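Puertas de cuadro eléctrico: cómo leo un frontal antes de tocar nada

12/08/2019

En la entrada anterior dejé a medias el tema de los embarrados y prometí seguir con el interior del armario. Cambio el orden. Varios correos preguntaban por la puerta: qué se monta en ella, en qué orden se lee y por qué dos cuadros con el mismo esquema pueden ser tan distintos de manejar. Llevo semanas con frontales de acero en la sala de prácticas de Prorkholm y tengo las notas recientes, así que va la puerta primero.

Aclaro el alcance. Hablo de armarios de baja tensión para maniobra y distribución, con aparatos de 22 mm en puerta, analizador de red empotrado y selector. No entro en variadores con pantalla propia ni en pupitres.

Pilotos

La fila superior suele estar reservada a los pilotos, y es lo primero que miro. Dos convenios conviven y conviene no mezclarlos.

El primero es el de fases. En muchos cuadros fabricados en Asia los tres pilotos amarillo, verde y rojo corresponden a L1, L2 y L3. Encendidos los tres, hay tensión en las tres fases aguas arriba del punto donde se han conectado. No dicen nada del estado del interruptor general si la toma se hizo antes de él, y eso solo se sabe con el esquema en la mano.

El segundo es el de estado, según la IEC 60073: rojo para emergencia, amarillo para anomalía, verde para condición normal. Quien viene de este convenio ve un rojo encendido y piensa en un disparo. Quien viene del primero ve un rojo apagado y piensa en una fase caída. Los dos razonan bien con la norma equivocada. Por eso la etiqueta bajo cada piloto importa más que el color, y si la etiqueta está en un idioma que el operador no lee hay que añadir una segunda placa. Un papel pegado con cinta dura un verano.

Sobre la tecnología hay poco que discutir. LED, siempre. El único inconveniente serio es la tensión inducida: en mangueras largas y compartidas, un LED de bajo consumo puede quedarse con un brillo residual estando el circuito abierto. En Prorkholm lo vi en un piloto de 230 V con el cable tendido junto a una salida de motor. Se corrigió con un módulo de descarga en paralelo y separando los recorridos. Antes de eso perdí media mañana buscando un retorno que no existía.

El analizador

Después de los pilotos, el multifunción. El formato habitual es cuadrado, de 96 x 96, con hueco de 92 x 92. Quien haya tenido que agrandar ese hueco a lima en una chapa ya pintada sabe que medio milímetro es mucho.

Tres comprobaciones en este orden:

Relación de los transformadores de intensidad. Es el error más frecuente. El aparato viene configurado de fábrica con una relación que casi nunca coincide con la instalada.

Secuencia de fases. Si el equipo muestra factor de potencia disparatado en una fase y normal en las otras, lo más probable es un transformador girado o una pareja de tensión e intensidad cruzada.

Sistema de conexión. Tres hilos o cuatro. Un equipo configurado a tres hilos en una red con neutro da valores verosímiles y falsos, el peor tipo de lectura.

En el cuadro de la sala medí con pinza y comparé con la pantalla. Había un desfase constante que no venía de la relación de transformación: alguien había dado una vuelta de más al primario en uno de los toroidales. Corregido eso, la lectura encajó con la pinza dentro de lo que cabe esperar de una pinza.

Una nota sobre las pantallas. Las LCD sin retroiluminación se leen mal desde arriba y peor en un pasillo oscuro. Si el armario va contra una pared con poca luz, la altura del analizador debería quedar cerca de los ojos del operador. En los planos que me pasaron de Trolport el equipo estaba por debajo de la cintura porque arriba quedaba más simétrica la botonera. Se cambió en la segunda revisión.

Pulsadores y etiquetas

Poco misterio en los pulsadores: verde o blanco para marcha, rojo o negro para paro, y el verde nunca para paro. Lo que falla en la práctica es el giro. Un pulsador sin pestaña antigiro acaba rotando con el uso y arrastra el bloque de contactos por detrás. Cuando la placa de la etiqueta es solidaria con el cuerpo, gira con él y al menos se nota. Cuando es adhesiva e independiente, todo parece en orden hasta que se suelta un hilo.

Uso tuerca con arandela dentada y reaprieto a los 30 días de la puesta en servicio. Después, en la revisión anual. La partida más grande que he etiquetado, para Hellström, fue de 535 placas. Las adhesivas empezaron a levantarse por las esquinas en cuanto llegó el calor; las encastradas en su portaetiquetas siguen donde estaban. La diferencia de precio era pequeña y no compensaba la segunda visita.

Para el texto, altura mínima de 3 mm en la función y la referencia del esquema debajo, más pequeña. El operador lee la función. El de mantenimiento busca la referencia. Si solo cabe una de las dos, pongo la función y llevo la referencia a la cara interior de la puerta, junto al aparato.

Selectores

El selector rotativo merece más atención de la que recibe. La posición de la maneta debe distinguirse a dos metros, y para eso el contraste entre maneta y fondo cuenta tanto como el tamaño. Maneta blanca sobre placa blanca es una combinación corriente y mejorable. Negra sobre blanca se lee mejor.

También hay que decidir los ángulos. Con dos posiciones prefiero 90 grados. Con tres, 45 a cada lado del cero, y el cero arriba. He visto selectores de local y remoto montados con el bloque girado un cuarto de vuelta respecto a la placa: mecánicamente impecables, y con todas las posiciones mal rotuladas. Se detecta con un polímetro en cinco minutos y casi nunca se comprueba.

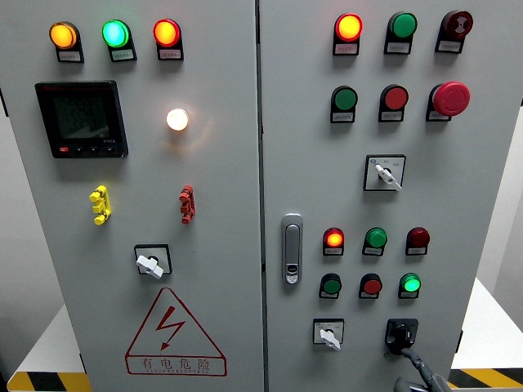
¿Puede darse por desenergizado un cuadro cuando se apagan todos los pilotos de la puerta?
La ausencia de luz solo indica que no llega tensión suficiente al piloto, o que el piloto o su fusible han fallado. La ausencia de tensión se verifica con un detector bipolar adecuado, probado antes y después sobre una fuente conocida, entre fases y entre cada fase y tierra.

Dicho de otro modo, el piloto sirve para decidir por dónde empezar, y la verificación se hace en bornes. Las cinco reglas de oro no mencionan los pilotos en ninguna parte.

Bornas de prueba en puerta

En cuadros de ensayo y de formación es normal llevar tomas de prueba al frontal, agrupadas por color. Evitan abrir la puerta para medir y eso ya justifica el gasto. Tengo cuatro exigencias con ellas: que sean de seguridad, para punta de 4 mm con capuchón; que estén protegidas con fusible lo más cerca posible de la toma interna; que el cableado vaya en funda propia y no mezclado con la maniobra; y que el código de color coincida con el de los pilotos. Esto último parece obvio. En una de las puertas que revisé para Stedent los pilotos seguían un orden y las bornas otro, porque se montaron en dos fases de la obra con meses de diferencia.

Otra cuestión es la altura. Las bornas bajas obligan a agacharse con las puntas en la mano. Las altas dejan los cables colgando por delante del analizador. Las prefiero a media puerta y a un lado, aunque rompa la simetría.

Señal de riesgo eléctrico

El triángulo con el rayo va en la puerta, visible con ella cerrada. La señal normalizada europea es de fondo amarillo con borde y rayo negros. En armarios importados aparece a menudo serigrafiada en rojo con el aviso en el idioma de origen. Si el armario va a trabajar aquí, añado la normalizada y dejo la original. Retirarla con disolvente estropea la pintura y no aporta nada.

Mazo de puerta

La parte que menos se ve y la que más averías da. El mazo que une puerta y bastidor se dobla en cada apertura. Dejo radio suficiente para que la puerta llegue al tope sin tensar, fijo los dos extremos con abrazadera y uso conductor flexible de clase 5 como mínimo. Espiral o malla, me da igual; la malla ocupa menos y la espiral se abre mejor para añadir un hilo.

La trenza de tierra de la puerta va aparte y con sus propios espárragos. Sección mínima de 6 mm² en mi caso, aunque a veces se admita menos. La bisagra no cuenta como conductor de protección, y menos con pintura en polvo de por medio. Mido continuidad con la puerta abierta y con la puerta cerrada.

En la última puerta conté los conductores que cruzaban el mazo para rehacer el listado de cables y salieron 339. El plano recogía bastantes menos. La mayoría de los que faltaban eran reservas sin numerar, cortadas a ras y sin puntera. Las he numerado, les he puesto borna y las he añadido al esquema como reserva.

Pendiente para octubre: plantilla de taladrado a escala 1:1 en PDF, con los huecos de 22 mm y el del analizador, y la hoja de comprobación que uso para el mazo. Las subiré juntas cuando haya contrastado las cotas con una segunda puerta - la primera tenía el hueco del analizador desplazado y no me fío de ella como patrón.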